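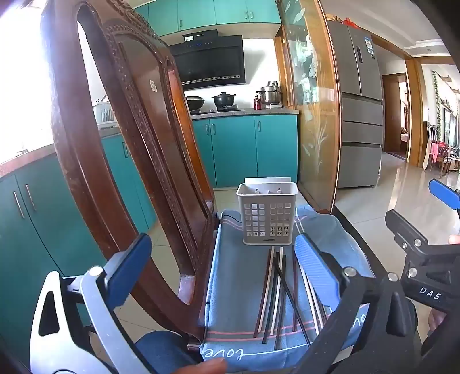 A plastic utensil basket on a cloth-covered kitchen chair.

2 min read

Sheep dairies supplying the Pleltport creamery will be paid on milk solids instead of volume from August, under a revised supply contract sent to producers this month.

The contract replaces a flat rate per gallon that has applied since the plant opened. Under the new schedule, each collection will be sampled at the farm tank and tested for fat and protein. Payment will be calculated on the combined weight of the two, with a deduction for high somatic cell counts and a separate deduction for milk collected above the contract temperature.

The creamery, operated by Itbridge, takes milk from 49 farms. Of these, 38 have signed. The remaining producers have until the end of the current collection period to return the contract or give notice.

Normand Gill, who manages milk supply for Itbridge, said the change reflects how the plant uses its intake. Most of the milk goes into Mösli, a hard cheese aged on site, and yield per gallon varies with the stage of lactation.

"Two tanks of the same volume can give very different amounts of cheese," Gill said. "The old contract paid the same for both. Late-season milk is high in solids and was underpaid."

Early-season milk is expected to earn less per gallon than it does now. Producers in the Unberg district, where most flocks lamb early and dry off before fall, have asked for a minimum price during the first weeks of the season. The creamery has offered a floor for one season only, limited to farms delivering at least 300 gallons per collection. Several of the smaller Unberg flocks fall below that level.

Farms under the threshold may combine deliveries at a shared tank, provided that each lot is sampled before mixing. The contract does not say who pays for the additional sampling, and Gill said the point is still under discussion.

Collection will remain on an every-other-day schedule. Drivers will take two samples per stop, one for the plant laboratory and one to be held frozen in case of a dispute. A producer who contests a result has 10 days to request a retest of the held sample. Results will be posted to supplier accounts by 6 p.m. on the day after collection.

Itbridge also plans to install a second cheese vat at Pleltport with a working capacity of 510 gallons. The vat is intended for small lots and is not covered by the supply contract. Terms for farms that want their milk processed separately will be issued after the vat has been commissioned.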